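¿Cómo aprende un robot a moverse por una casa?

Antes de entrar en una casa de verdad, el robot Weken practica en una casa hecha por ordenador. Así, si choca, no se rompe nada. Zineb Salem escribe el programa que decide por dónde pasan los brazos.
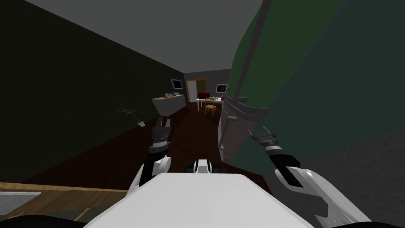

El programa trabaja por pasos. Primero busca los obstáculos. Luego calcula 200 caminos posibles para cada brazo – la mayoría no sirven – y elige uno sin choques. Si algo cambia, vuelve a calcular.
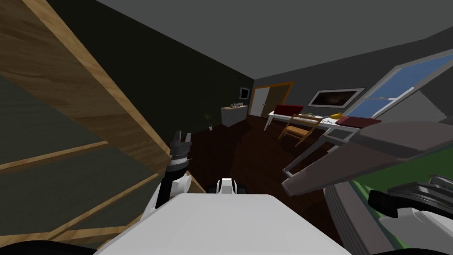 La habitación simulada, vista desde el cuerpo del robot. Al fondo hay un escritorio con un plátano.

Una orden como «ve al escritorio» se repite 100 veces, y cada vez el robot sale de un sitio distinto.

Usamos cookies para mejorar tu visita. Aceptar | Configurar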